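Search Hilumow Search this site Go

Worktop (furniture)

A worktop is a flat, raised surface on which objects are set down, handled and put in order. The word covers kitchen counters, classroom tables and benches alike. White surfaces with a matte finish are widely chosen for sorting and assembly, as small items and stray debris show up readily against them. 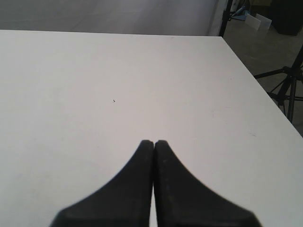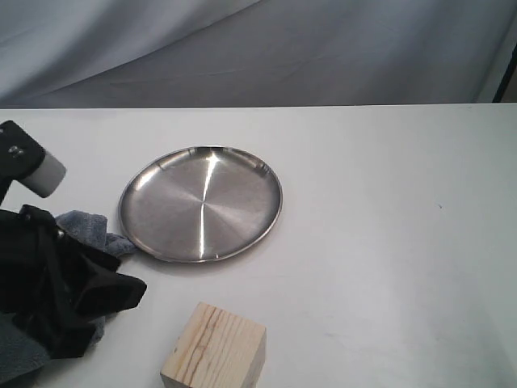 White tabletops; in the second, a round stainless steel plate and a wooden cube.

Shirley Campbell objected that a pale top shows every smudge as well, and that a household wiping its table once a day may be better served by a mid-gray one. The Godley guide to domestic surfaces takes a similar position, though it recommends white for shared workrooms.

Materials and care

Matte finishes reduce glare but hold faint marks longer than glossy ones. A soft microfiber cloth, slightly damp, is the usual means of cleaning. Metal dishes should be lifted when moved, and unfinished wood should be kept free of grit, which can scratch the surface beneath it.

Use in teaching

The Sawatzky course in household arts, first taught in May, sets 7 exercises at a bare table. Each begins with the surface cleared and ends with every article returned to its place. Aaliyah Friesen's handbook for the course lists 38 articles suitable for practice, among them plates, blocks and folded cloths.

See also: Countertop; Tableware; Workbench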